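Skerkodis: Safe Practice Rules for a Small Tabletop Arm
Student project report, Group 4
Mar 27, 2022

3. Rules we worked under

The course handout gave us general lab safety but very little on small arms. In February we wrote our own sheet and changed it twice. The version below is the one we used for all 400 button trials.

Speed. Free travel is limited to 100 mm per second. Within 58 mm of a button the limit drops to 24 mm per second.

Hands. No hands over the tray while the motors have power. The person who places objects says "clear" and steps back before the operator starts a run.

Layout. Buttons and loose objects stay inside the raised lip of the tray. Any object that has been moved is logged before the next run, even if it was moved by accident. 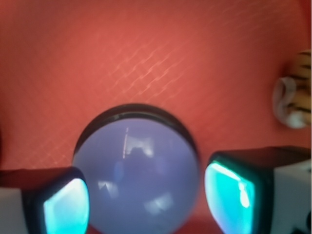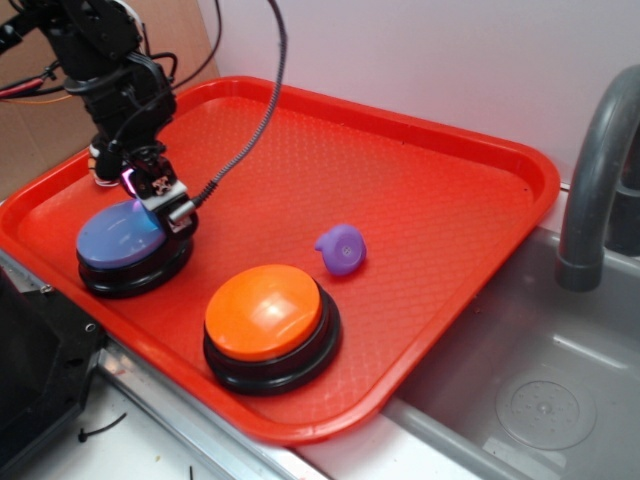 Cables. We check the cable path by hand with the power off, through the full range of the wrist. The Plotska manual asks for this once per session. We did it after every change of layout.

Contact. The fingers may touch a cap or its base but must not push the base sideways. A run where the base slides is stopped and marked as a fault, including runs where the button was pressed correctly. We argued over this one, and the fault rate in section 4 looks worse as a result.

3.1 Problems with the rules

The "clear" call was skipped often in the first week. We moved it into the Votero start script, which now waits for a key press from the second person. The layout log was harder to keep up. Several entries were filled in at the end of a session, and we left those runs out of the results.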